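1/ Some of you asked how I make the pieces for the burger talk at our Saturday cooking class for kids. I will write it here in small posts, because my answers in the messages were getting too long.

2/ The idea is simple. Every part of the burger gets its own clear stand, and the kids take one stand, say the name of the part, and put it in the order they like. Then we all look at the order together.

3/ I started the plan in April with paper drawings. They were nice for one day. After that the corners were bent and the tomato had a hole in it.

4/ My neighbor Devendra Rawat told me to try clip stands, the kind with a flat foot and a small head that holds the thing upright. He uses them for seed packets. I bought mine from Zornska, in a big mixed box, and I still find new parts in it.

5/ For the table I wanted plain white. On the patterned cloth the clear feet disappeared and the kids were always picking up the wrong end.

6/ First row, left side of the table. The bun stands on edge in its gray clip, both halves next to each other, crust and cut side. Below it is the patty. I keep the feet parallel, all pointing to the middle, so a small hand can take one and leave the neighbor in peace.

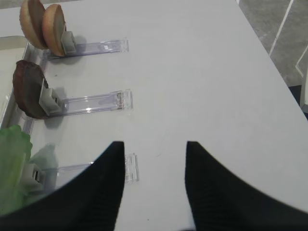

7/ Question from yesterday: "Why do you not lay the patty flat, like in a real burger?" I tried it. Lying flat, a brown circle is only a brown circle. When it stands up you can see the rough surface, and the kids say "meat" at once.

8/ Yes, my patty leans a little. I push the clip, it is straight, I go for tea, I come back and it leans again. If somebody has a good trick please write me. Tape I do not want, it leaves marks.

9/ About the bun: put both halves in one clip. I had them in two clips before, and every time one half went for a walk and we had a burger with no roof.

10/ Now the second part, the sticks. Many people did not know these from my older posts. They are clear plastic sticks with a rounded cap at one end, and I use them as "order sticks". A child who is the cook for this round gets one, and a child who is the guest gets the other.

11/ Mine are one bright red and one more orange-red. In the evening under my kitchen lamp I mix them up, I admit. In daylight the difference is clear enough. Next time I would choose red and green and sleep better.

12/ When I put them out I lay them parallel, with the caps to the right against the clear edge. The caps are taller than the stick, so they are easy to grab. The other end is clear too, with small ridges, and little fingers like to scratch on it – it makes a small noise, good for them, less good for me.
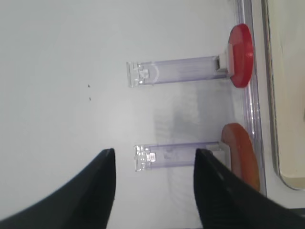
13/ Cleaning: a soft cloth and lukewarm water, nothing else. Once I used the Furoven spray that I have for the stove and one stand became cloudy. It is now the stand for the onion, because onion may look cloudy.

14/ Storage: the stands go in a shoe box with the feet down, the sticks go on top in an old kitchen towel. Please do not put the sticks under the stands. The clip heads scratch them.

15/ Somebody asked about the cheese. I have no cheese yet that I like. The yellow felt from the Terkham shop was too soft for the clip and it was hanging like laundry. I will try thin foam and show you if it works.

16/ Mrs. Jayasinghe from the class wants to do the same with a breakfast plate. I gave her the other half of my box. She already sent me a long message about eggs.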